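**Progress report: Plalldale brand and web messaging project**
Prepared for: Warrick Wihongi
Prepared by: Lukian Fedoruk
Date: 11 May 2021

## Status

Work is on schedule against the plan agreed in January, with one exception (landing page copy for Isasstead, see Open items). Spend to date is within the approved budget line. No change to scope is requested in this period.

## Work completed

**Homepage message test.** Two versions of the Plalldale homepage headline ran side by side for the full period. Version A kept the existing line, which names the company and its founding region. Version B states the service and who it is for. Traffic was split evenly by cookie, and returning visitors saw the same version each time. The test closed with 428 completed contact forms across both versions. Version B produced the larger share, and the gap held on both phone and desktop. We recommend keeping B and retiring A.

**Scroll and exit data.** The old homepage carried seven content blocks before the first contact button. Session records show that most visitors left before the third block. The button now sits directly under the headline, and the client list has moved to a separate page. Bounce rate dropped in the first week after the change and has been flat since then. We don't yet know how much of that drop comes from the button and how much from the shorter page, because both went live in the same release. The next release will separate the two.

**Blog layout.** The post template has been rebuilt with a single column, larger body text and one image slot in the middle of the article. Posts moved over from the old site keep their original pictures.

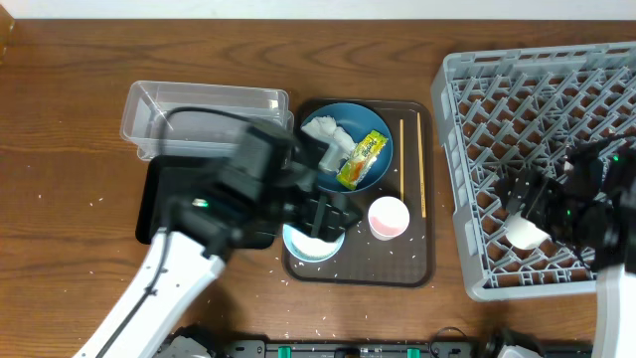 *Tabletop with a clear plastic container, a black tray and scattered rice grains.*

Load time on a mid-range phone improved once the image slot was limited to a single size. Alt text is now a required field in the editor. Older posts without it are listed in the shared sheet and are being filled in by date, newest first.

**Email list.** The Fletel import is finished. About 2000 addresses were carried over after duplicates and hard bounces were removed. Consent records are stored with each address — the earlier system kept them in a separate file, and the two had drifted apart. Addresses with no matching consent record were left out of the import and won't be contacted.

**Tone guide.** The draft was circulated to both writing teams. Comments were mostly on product names and on whether to use "we" in support pages. The revised draft allows "we" everywhere except legal text.

## Open items

1. Isasstead landing page copy is late. The product description changed after the first draft was approved, and the second draft is waiting on pricing terms. The page can go live in the next release if terms are confirmed before copy freeze.
2. The Hellström partner page still uses the old logo. A new file was requested and hasn't been received.
3. Form tracking records a double submission when a visitor presses the button twice. The duplicates were removed by hand from the figure above. A fix is written and in review.

## Planned for next period

- Roll out Version B to all visitors
- Test button position and page length separately
- Send the first newsletter to the imported list, in small batches, with unsubscribe rates checked after each batch
- Complete alt text for older posts
- Issue the tone guide as final

## Decisions needed

Approval to retire Version A. Confirmation of who signs off on Isasstead pricing terms — the plan lists the product team, but the last set came from sales.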